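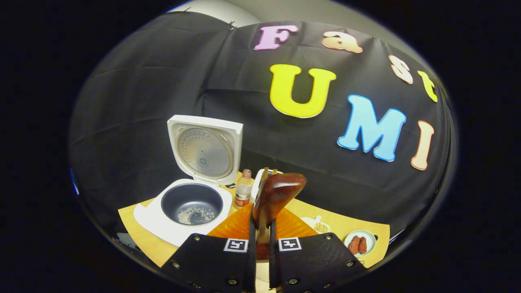
2 min read

Setting up the hand-held gripper for a rice cooker session

I love this station. You get to play kitchen and collect good data while you do it! The gripper needs a little care before each session, though, and this is the routine I use on the Bevan table at Zistetti.

Start with the fingers. Lay the gripper on its back and check every screw on the two black plates. Snug is enough. If you crank down on them the plates can pull out of line, and then you get to spend your afternoon squaring them up again (ask me how my Tuesday went).

Next, the orange fins. Wipe the ridges with a barely damp cloth, going along the grooves. Rice starch loves to hide in there. Flex each fin with your thumb and look for small splits at the base. If you find one, swap both fins so the grip stays even.

Now the markers, one square on each plate. They have to be clean, flat and unscratched. Hold the gripper under the ceiling light and tilt it. If a corner has lifted, peel off the whole marker and put on a fresh one. Pressing the old one back down never lasts. Then open and close the fingers 4 times and watch the width reading in Prurnon. It should come back to the same value each time you close. If it drifts, rerun the finger calibration.

Time for the fun part, the table:

Put the rice cooker on the left with its lid up and a little dry rice in the pot.
Stand the small bottle with the reddish-pink cap just to its right.
Beans go in the white dish, and the plate goes near the right corner.
Keep the wooden utensil for the grip test.

For the grip test, clamp the utensil between the fingers with the thick end up and move it slowly over the table. Turn your wrist both ways. If it slides, clean the fins again before you touch any settings. Polished wood is slick, so it's a great tester!

Latifa Ashour keeps the log for our gripper, and she likes a full fin change every 500 episodes. Ours is at 113 on this pair and they still feel springy.

When you're done, brush out any grains from between the fingers and park the gripper with the fingers open.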